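## 4. Recording bin-picking examples

These steps assume the arm is homed and the Skasness recorder shows a green status line. If it shows an amber one, go back to section 3, where amber is discussed at unkind length.

1. Open a new session in Jillbridge and give it a name you will recognize in January. "test2_final_new" is taken, several times over.
2. Clear the bin, then put in a handful of objects from the mixed tray. Include at least one soft item. The model learned rigid blocks long ago and is insufferable about it.
3. Drop the objects in. Do not arrange them. People who arrange objects produce 60 tidy examples and a policy that panics at a wrinkle.
4. Check the clamp on the bin edge. A bin that creeps during a session spoils every example after the first nudge.
5. Press **Record**, wait for the tone, and guide the gripper to the first object.

Approach slowly and from above. With cloth, bring a finger down near an edge and leave the middle alone; a grasp in the middle tends to collect the floor as well, and the floor does not lift.

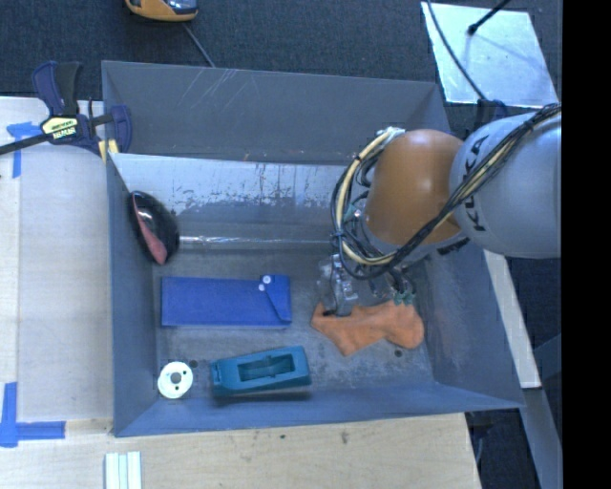

*Fig. 4-1. Gripper finger at the left part of the orange cloth, with the blue pouch beside it.*

6. Close the gripper, lift 150 mm, and hold until the second tone. The hold feels longer than it is.
7. Mark the attempt **Good**, **Bad** or **Odd**. Keep the bad ones. A session with no failures in it gets sent back to you by Tahsin Siddiqui, with a question mark and no other text.
8. Return the object to the bin from a different height each time, and start again at step 5.

> **Caution:** Keep hands out of the bin while the recorder is armed. Fishing out a stuck object "just quickly" is how session 606 came to include a very thorough demonstration of the emergency stop.

> **Note:** Watch the cable loop at the wrist when you rotate the gripper. If it begins to tighten, unwind before the next attempt. The software has no opinion about cables.

Stop at 82 attempts or when you start marking everything **Odd**, whichever comes first. Upload through Jillbridge before powering down. Sessions left on the recorder overnight are deleted at 4 a.m., without a tone.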